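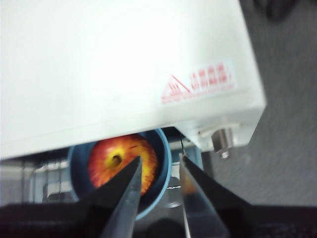 4. Before you bake the first apple

The booklet in the carton gives this part a single line. We wrote our own for the kitchen at Restia, after Bogdan Toma and I had read several baked-apple recipes for small ovens and believed very little of them. Steps 4.1 to 4.9 assume you have finished section 3 and picked your counter.

4.1 Leave the oven unplugged. Open the door, take out anything packed inside, and look under the rack as well. Packing tape likes to hide there.

4.2 Wipe the inside with a damp cloth and let it dry. Skip the special cleaner. Flornero sells one, and I could not tell its results from dish soap.

4.3 Find every warning label on the housing and leave it on. Yours may be in a language you don't read. Get it translated before first use, and don't guess from the color.

CAUTION: A triangle with wavy lines generally means a hot surface. Treat the whole housing that way, not only the glass.

4.4 Set out your bowl and apple on a soft cloth, away from the oven.
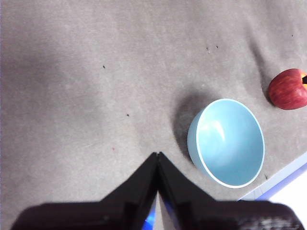

4.5 Check the bowl. Turn it over and look for an oven-safe mark. If there isn't one, the bowl is for carrying and serving, whatever the seller told you. "Heat resistant" on a web page is not a mark. Neither is a cousin who has done it for years.

4.6 Check the fit anyway. Put the apple in the bowl and see whether you can lift it out again without digging in your fingernails. A snug bowl is fine for a cold apple and a nuisance for a soft one.

NOTE: Ánh Đồng tells me any apple will do. I have my doubts. The mealy ones fell apart on us in August, and we went back to firm ones.

4.7 Uncoil the cord completely and keep it clear of the housing. Plug it straight into the wall. No power strips, including the Yimer strip that claims to be made for kitchens.

4.8 Turn both dials to off before you plug in. Then run the oven empty for as long as your booklet says, with a window open. Some smell is normal. Smoke that keeps coming is not, and I would send the oven back.

4.9 Let it cool with the door open. Don't trust the dial to tell you it has cooled.
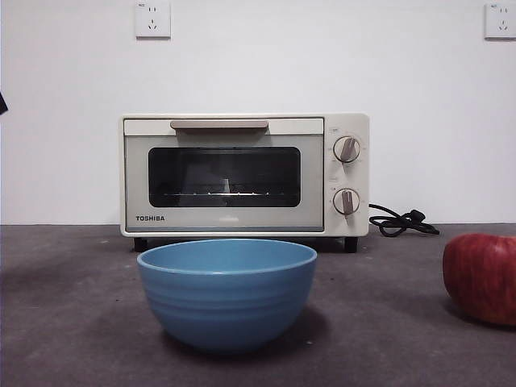

Fig. 4-3. Toaster oven on the counter, with the bowl in front.

CAUTION: Move the bowl well to the side before opening the door. A dropping door and a bowl directly in front of it will meet sooner or later.

If the dials feel loose or the door won't close flush, stop and write to Olaia Nieto before going on to section 5.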